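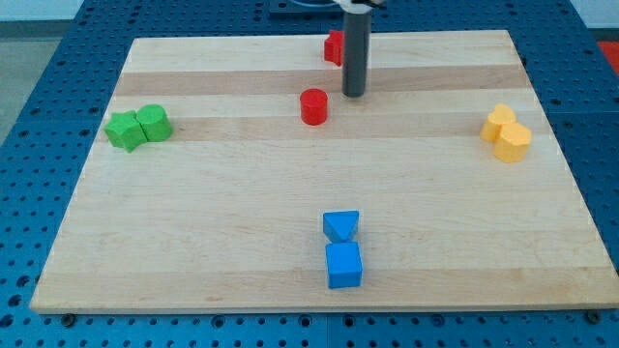

Rapport de projet – Mise en service et entretien de la cellule de poussée
Marilou Yap et Sepehr Mousavi
Encadrement : atelier de robotique de Perholm
Janvier 2023

1. Ce qu'on nous avait demandé

Le sujet tenait en une ligne : « remettre la cellule Arex en état et rédiger une procédure ». Nous avons compris plus tard que la ligne contenait deux projets, et que le second était de retrouver les clés Allen. La cellule sert aux étudiants de master pour leurs essais de poussée : un bras, une tige verticale en guise d'outil, des blocs de couleur à déplacer sur une planche. Elle avait tourné pendant 3 000 cycles sous la promotion précédente, puis elle s'était mise à rater les blocs avec une régularité presque touchante.

2. État des lieux

Le carnet de maintenance s'arrêtait en décembre sur la mention « RAS, sauf la tige ». Nous avons donc commencé par la tige. Elle est tenue en haut par une bride blanche, dont une vis avait pris du jeu. À l'arrêt, rien d'anormal. Dès que l'outil poussait latéralement, il fléchissait juste assez pour que la pointe finisse à 3 mm de l'endroit prévu. Sur un cube, on s'en sort. Sur une étoile, le bloc pivote et part dans une direction qu'il a choisie lui-même.

Nous avons d'abord accusé le logiciel, ce qui nous a coûté une semaine et un peu de crédit auprès de M. Soltani, notre encadrant. Il avait suggéré de toucher la bride dès le premier jour. C'est consigné ici à sa demande.

3. La planche

La planche est en lamelles d'érable collées, posée sur la table perforée bleue et tenue par des vis prises dans les trous de la table. Elle avait été montée sans repère : à chaque démontage pour nettoyage, elle revenait à une position légèrement différente, et l'origine du repère de travail avec elle.

Nous avons fixé une règle simple. On serre à la main les vis du bord avant, on plaque la planche vers le robot, on serre à la clé, puis on refait l'origine. La dernière étape est celle que tout le monde saute (nous aussi, deux fois).

Les bandes plus foncées du bois nous ont longtemps servi de repères visuels pour placer les blocs. Pratique, mais faux dès que la planche a bougé. Pour un contrôle rapide à l'œil, cela suffit encore ; pour un essai, non.

4. Réglage de la hauteur

La pointe arrondie doit passer juste au-dessus du bois sans jamais le toucher. Trop haute, elle glisse sur les arêtes du prisme triangulaire. Trop basse, elle ponce l'érable, et le bruit fait venir des gens.

Procédure retenue :
– descendre l'outil à vitesse réduite au centre de la planche, blocs retirés ;
– glisser une cale de 3 mm sous la pointe et ajuster jusqu'au léger frottement ;
– répéter près des quatre coins et garder la valeur la plus haute ;
– resserrer la bride, puis recommencer la mesure au centre.

Le câble noir près de la bride doit garder une boucle libre. Sepehr l'avait fixé bien proprement avec un collier, très joli, et le bras s'est mis en défaut au premier grand déplacement.

5. Disposition de contrôle

Pour vérifier la cellule après intervention, nous plaçons les huit blocs par couleurs : les rouges côté robot, les verts à gauche, les jaunes à droite, les bleus devant, le centre laissé libre. Le script de Nirbridge, hérité de la promotion précédente et commenté avec parcimonie, ramène ensuite chaque bloc vers le centre. Les cœurs jaunes sont les plus pénibles : poussés par le creux, ils suivent ; poussés par un lobe, ils tournent.

6. Résultats

Après resserrage et nouvelle origine, nous avons lancé 1 066 poussées réparties sur plusieurs séances. Il y a eu 13 échecs, presque tous sur les cœurs et les étoiles. Nous n'avons pas séparé les erreurs dues à l'outil de celles dues à la forme des blocs, et le jury nous le reprochera avec raison.

7. Reste à faire

Remplacer la vis de bride par un modèle avec frein-filet. Percer deux trous de centrage dans la planche, sous réserve d'accord de l'atelier, qui tient à son érable. Ajouter au carnet une colonne « origine refaite : oui / non ». La procédure complète est en annexe A, et les clés Allen sont dans le tiroir du bas.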